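Week 6 notes - writing for travel apps

Before we start, please have your phone charged and the Daluvar walking guide downloaded over wifi. It's a big file and the campus network sulks after lunch.

## What we did last week

We finished the paper guidebook and why it's laid out the way it is. I went too fast on maps, sorry. If your notes stop at "scale bar", borrow someone else's.

## Listings are not articles

A guidebook writer has a page. You have a screen the size of a playing card, and the person holding it is standing in the sun trying to find the toilets. So the opening hours go up top, then how to get in, then the cost. The lovely paragraph about the stonework comes after all that, and it has to survive being read in pieces.

The Besnard guide to the old harbour at Butus is the one I want you to pull apart. It has 178 listings, and I've read every one of them (my family now refuses to travel with me). The restaurant entries are terrific. The museum entries are a mess! One tells you the name of the architect's brother before it tells you the building is shut in November.

Look for these as you go:

- first words - is it the name of the place, or a warm-up?
- directions that only work if you're coming from the station
- prices with no currency
- "nearby", used for anything up to a half-hour walk

## Offline text

Remember that a lot of travellers switch off data the minute they land. Whatever you write has to make sense with no links and no live map. Gustgate caps its offline entries at 100 words, and I'd like you to try that limit even though your final piece can be longer. It's a good squeeze. My first go at one came out at three times that, most of it about a bakery.

## Assignment two

Pick a town you know well and write a mini guide of 2,000 words, split into at least eight listings and one walking route. Last year's longest came in at 3,026 and I did stop reading, so watch your count. Test your route on foot if you can, with a friend who hasn't been there before. Don't help them.
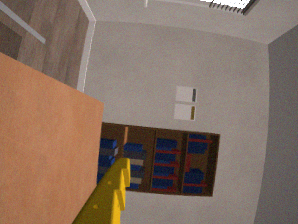
*Blandine Carré*

Marks are split evenly between the listings and the route. Spelling counts, and so does getting the bus numbers right.

For next week, read Hervé Courtois on audio tours, the first two chapters only. He's a bit grumpy about headphones but the part on pacing is great, and we'll be writing a short script in class - bring something to time yourself with. If you're still stuck for a town, come and see me before then.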